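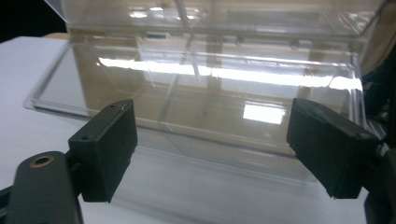

3 min read

Reporting a break-in: what to do and in what order

Came home, door's open, stuff gone. Horrible. Read this quick, then do it.

Before anything else

Don't go in if you think someone's still there. Go to a neighbour's or back to the car, lock it, ring 999. Nobody inside and they're long gone? 101, or the online form. Have your address ready, and when you last saw the place locked up.

Touch nothing. Not the drawers, not the glass, not the window they came in by. I know you want to tidy. Leave it. Same goes for the kettle if it's been moved.

Take photos from the doorway of each room. Wide ones first, then closer. Keep pets and kids out.

Getting your crime number

You'll be given a reference. Mine ended 3393 and I still know it by heart, wrote it that many times. Put it on paper AND in your phone. Insurer wants it, bank wants it, locksmith might ask aswell.

Ask for the officer's name and the best way to reach them. Ask if anyone is coming to check for fingerprints, and whether you can use the rooms in the meantime.

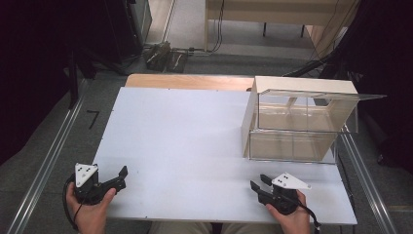 Making the list of what's gone

Do it the same day, room by room. For each thing put down:

Make and model
Serial number (old box, receipt, warranty email)
Any marks, scratches, engraving
What you paid, or best guess

My list came to about £752, mostly a bike and a Jamura speaker. Forgot the spare keys completely and had to ring back at 9pm. Check for keys! Also passports, cheque books, bank cards. Cancel cards straight away.

Locks and the door

Get it made safe that night. Boarding up cost me £200, changing the lock another £100. Keep both receipts. Türkmen on the high street did mine, Patricio Carretero came out himself and showed me the back door catch was useless.

After a few days

Remember something else? Ring with the reference and get it added. See your stuff for sale online? Screenshot the advert, note the seller's name, send it to the police. Don't message them and dont go round.

Neighbours with doorbell cameras: ask early, a lot of them wipe old footage.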